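Flusteo trains two-armed robot on doors in simulated homes

Jul 9, 2025

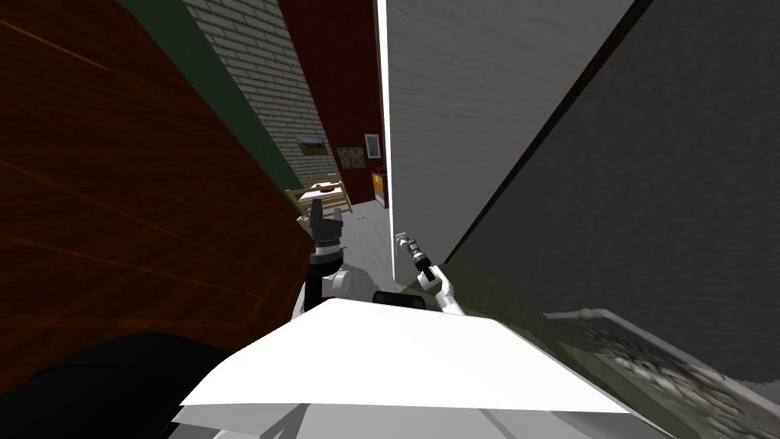 Robotics firm Flusteo has published results from a method that teaches a two-armed mobile robot to get through tight doorways using simulated homes alone. The robot practised in 1,295 computer-made room layouts, with wall colours, furniture and lighting changed between runs.

In tests at the firm's Strickland site, the controller completed 90 of 100 passages on a real machine. An earlier version, trained on 40 layouts, was first tried in March and often caught an arm on the frame.

The layouts were built with Carkeo, a scene generator. Most of the remaining failures came at doors that were only partly open — the team plans to add more of these.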